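Reading a Novel Backwards
Extended reading project, final report
Coralie Whitelaw

So, my project! I picked one novel, read it twice, and kept a diary both times. The twist is that the second time I read the chapters in reverse order, last one first. My question was whether you still care about the people in a story when you already know exactly where they end up.

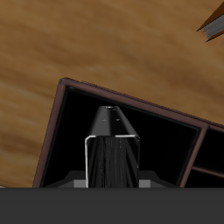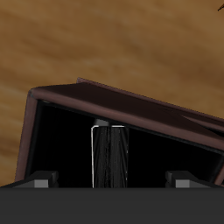

The novel was Bolger by Kalliopi Papadopoulos. It's a family story set in a harbour town called Clultano, and it has 35 chapters, most of them short (thank goodness). Ashton Sutcliffe in the year above had told me it was slow. He was right for the first hundred pages, and then I missed my bus stop because of it, so there you go.

Reading it forwards, I was completely taken in by the uncle. He's funny, he brings everyone presents, he sings at the wedding. I wrote "love him" in my diary next to chapter four and underlined it. When he sells the boat behind his sister's back I was properly cross, and I stayed cross right to the end.

Going backwards was a very odd experience. For the first few evenings I was mostly confused, even though I'd finished the book only a fortnight before. Papadopoulos hardly ever reminds you who anyone is. But once I got into the middle chapters I started noticing how often the uncle asks what things cost. He does it at the wedding, he does it in the hospital, he even does it with the dog! I hadn't written down a single one of those the first time round. And the sister, who I'd thought was a bit of a drip, sees it long before anyone else and keeps quiet. She ended up my favourite.

My diary for the forwards reading is nearly all about what I thought would happen next. The backwards one is full of little bits of speech I'd copied out. I did try to sort the entries into types, and Noemi Halvorsen kindly had a go at sorting them too, but we disagreed on loads, mainly over what counts as a "feeling" and what counts as a "guess". We left those in a pile of their own. If I did this again I'd decide the types before starting.

The other problem is that I can't separate reading backwards from just reading a second time. Mr Brunton pointed this out in September and I ignored him, which was silly. What I needed was another reader doing it twice in the normal order.

The word limit was 3000 for the full diary and I went over, so I've cut the bits about the weather chapters. They're lovely, but I mainly wrote "more fog" beside them. The uncut version is in my folder if anyone would like to read it.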